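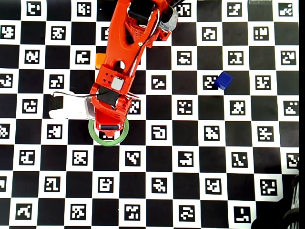

Marker checkerboard

A marker checkerboard (you'll also hear marker board, calibration board, or just "the board") is a flat printed pattern of alternating black and white squares with a small coded symbol in each white square. People use it to work out how a camera bends and scales what it sees, and where the camera is sitting compared to the board. I've been keeping this entry for the Bedotton wiki for a while now, and I'll admit up front that I'm fond of the things. It's a chessboard with a barcode habit!

How the pattern works

A plain checkerboard is great at one job: giving software very sharp corners to find. Anywhere two black squares touch at their tips, the exact point can be worked out to a small fraction of a pixel. The trouble is that all those corners look alike. Cover part of a plain board with your hand and a lot of software gives up, with no way of telling which corners are left.

The little symbols fix that. Each one is a square marker (the fancy word is fiducial) with a black border and a blocky pattern of white cells inside, and every pattern on a board is different. Find a marker, read its cells, look it up, and you know which part of the board you're looking at and which way is up. The corners around it then get their names from their neighbors. So half the board can be hidden and the other half still does its work.

If you stare at the markers long enough you start seeing letters in them, a Y or an upside-down L. I used to think somebody had put those there on purpose. They hadn't, the patterns are picked so that they're hard to mix up with one another, even when turned sideways.

Sizes and dictionaries

The set of patterns a board draws from is called its dictionary. A small dictionary with few cells per marker reads well from far off, and a big one lets you have lots of boards in the same room without repeats. The Dollenon board sheet, the one most of us on this wiki print, has squares 2 inches on a side. My own little Senton board is the desk version and fits in a folder, and I wouldn't want to read it from across a garage.

Whatever you print, measure it afterward! Printers love to "fit to page," and a board that came out slightly small will give you distances that are wrong by the same amount, all while looking perfectly healthy. I measure across as many squares as my ruler will cover and divide.

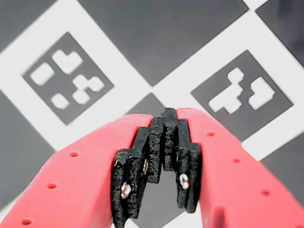
Flatness is the other big thing. The math assumes a flat sheet, and paper taped to a table gets a bubble in it sooner or later. I went through this in February with a sheet I'd glued down in a hurry, and I wasted two evenings blaming the lens. Glass, aluminum panel, and stiff foam board all make decent backings. Matte paper is worth the extra money too, as a shiny board under a ceiling light gets a white glare patch right over the markers you wanted.

Use

You want the board seen from plenty of angles, tilted as well as straight on, near and far, and out toward the corners of the picture where lenses misbehave most. Straight-on views alone are the classic beginner mistake (mine included). My usual set is 13 views, and I add a few more if the result looks fishy. Dark gray printing on white will read fine as long as the contrast holds up, so a tired toner cartridge isn't the end of the world. Diagonal is fine too, the squares don't need to line up with anything.

Related patterns

Dot grids, plain checkerboards, and single loose markers all have their own entries. The Cusi grid is a sheet of markers with no checker squares between them, easier to read in a hurry but with less exact corners.

Last edited 2020-10-21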